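Purnham Robot Club: pre-session checks, block stacking project
Filled in by Merja Koskela, April, before the 4 o'clock group

1. Emergency stop pressed and released on both arms
OK. Raili wants it done twice now, so I did it twice.

2. Cables clear of the table edge
OK after a bit of tidying. Whoever coils them like spaghetti, please stop!

3. Gripper fingers tight, no cracks
Left one OK. Right one had a wobbly screw, so I nipped it up (hex key is back in the Frandsen tin, please leave it there).

4. Speed limit set to 15 per cent
Was on full. Grr. Changed it back and saved it under Plekisine.

5. Simulator run before the real thing
OK. Ran the handover layout on the Woser laptop with the second arm holding its cube up over the 0 block. I'd still like a bit more height before we let the new ones drive.
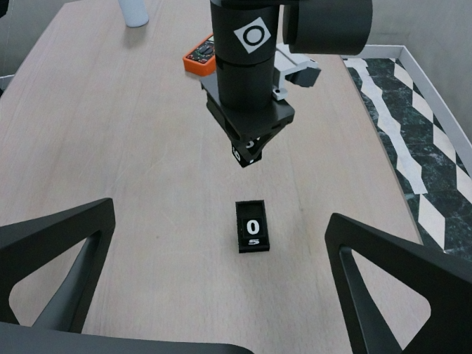
Item 5, simulator view: cube in the gripper, 0 block on the table below.

6. Table clear of anything the task doesn't need
Not quite! The orange thing at the back is still in the layout file, and so is the white cylinder. Raili to decide if they stay.

7. Goggles out, long hair tied back
2 pairs short. Have asked Raili to bring the spares from the store cupboard.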